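Tidying robots are machines meant to pick up after people in homes, gyms and shops. The chore sounds dull, but it is one of the most exciting open problems in automation! A training cone tipped on its side has to be grasped quite differently from one standing up.

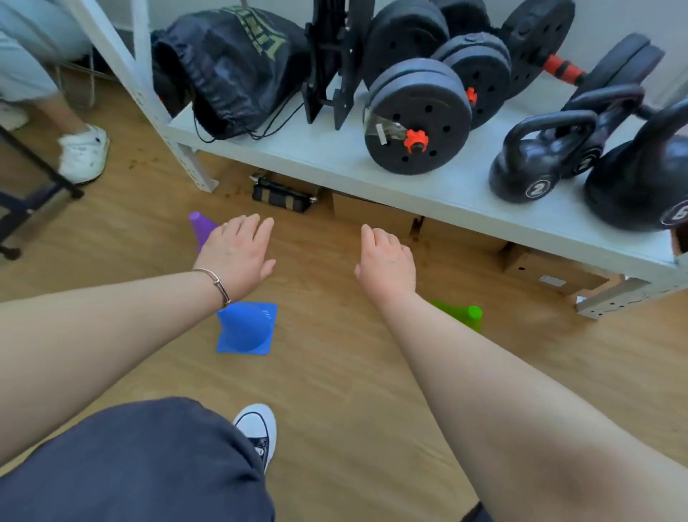
Weight is the next hurdle — kettlebells and dumbbells share a shelf with soft drawstring bags.

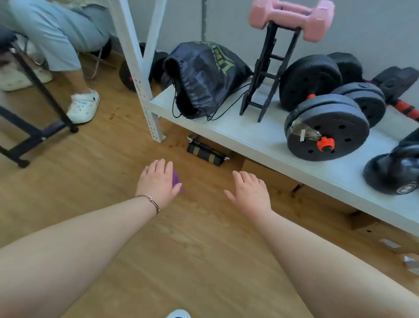 The Wamen project, begun in June, logged 3190 pickups out of 4000 tries. Full, unaided cleanup of a cluttered room is still out of reach.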